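Finished attic: does it go in the listed square footage?

Posted by Naveed Gilani in Selling a Home

I am getting a 1930s house in Drollmont ready to list in March. The main floor measures 829 square feet. The attic was finished before I bought the place, with a permanent staircase, a heat register, and drywall on the slopes. County records show the main floor only. The previous listing added the attic in full and called it a "second story."

The ceiling follows the roofline on both sides. Down the middle I can stand up without trouble, and the knee walls are low. My agent wants to repeat the old number. I would like to know how an appraiser will treat it, and what to do about the mismatch with the county. I have not found a permit for the attic work, but I have only looked online so far.
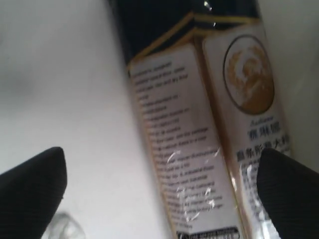 Box with a dark navy top and thin gold trim

Shaohua Wan
Regular contributor

Whether the attic counts depends on how the space is built, and the old listing is no evidence either way. Most appraisers working on a standard mortgage loan measure a detached house like this:

- The space has to be finished to the same general level as the rest of the house, heated by a permanent source, and suitable for year-round use.
- It has to be reached from inside through finished space. A permanent staircase is fine. A pull-down ladder is not.
- Under a sloped ceiling, anything with less than 5 feet of headroom is left out.
- Of what remains, at least half has to have a ceiling of 7 feet or more.

The last test is where most attics fail. Snap a chalk line on the floor where the slope reaches 5 feet on each side, then a second pair where it reaches 7 feet. Measure the strip between each pair. If the inner strip is at least half the area of the outer one, the room meets the height test and the outer strip is the area you report. If it is less than half, the attic is normally reported on its own line, outside the living area. It can still carry value there, but usually at a lower rate per square foot.

Measure from the finished ceiling surface, and check for dropped beams. Dormers help if they raise enough floor area over the 7-foot mark. Closets behind the knee walls do not.

The county figure is a separate matter. Assessors keep records for tax purposes and often never went upstairs. A difference between the record and the listing is common, but the listing should name its source. "Per owner measurement" is weak. "Per appraiser sketch" is better.

Shoaib Siddiqui
New member

Just put the bigger number. Everyone in my neighborhood does it and buyers can see the room for themselves. We sold in 20 days and there was no problem.

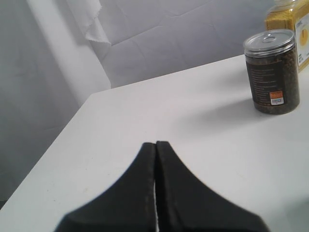
By WAQAS HAYAT | Posted Friday, 9:40 am | Moderator, Khattak board

I would not follow the reply before mine. If the buyer's appraisal comes in with a smaller living area, the comparable sales change, and the value can drop below the contract price. You are then renegotiating with a deadline running. In some states an overstated area can also bring a claim after closing.

Shaohua's method is sound. A few additions:

Go to the building department in person and ask for the paper file. Older permits are often filed under a previous owner's name or an old house number, and the online search misses them. If no permit turns up, ask what a retroactive permit involves before you apply. Once you apply, an inspector may ask to see wiring or insulation, and part of the drywall may have to come down.

Local rules decide whether unpermitted space can be counted. Some lenders accept it if the work is of good quality and typical for the area - others do not. Your disclosure form should say what you know: finished before your ownership, no permit located as of the date you looked.

Order a pre-listing appraisal or a measurement-only visit. You get a floor plan with the areas broken out, and the agent can enter them separately. I have used the plan from Steta on 3 listings and the appraisers' figures were close each time.

Do not call it a second story in the remarks. "Finished attic with permanent stairs" is accurate and buyers understand it.

Comments (3)

Iolo Owen: Same layout here, on Plokach Street. The inner strip fell just short of half, so ours went on a separate line. The appraiser still gave an adjustment for it.

Naveed Gilani: Chalk lines are down. Passes on the north end where the dormer is, and I still have to work out the total. Going to the building department for the paper file next.

Shaohua Wan: Work it out for the whole level. You can't pass the dormer end by itself unless it is a separate room, and even then ask the appraiser first.

Contact the moderators | Posting rules | Copyright Drollmont Home Help | Back to top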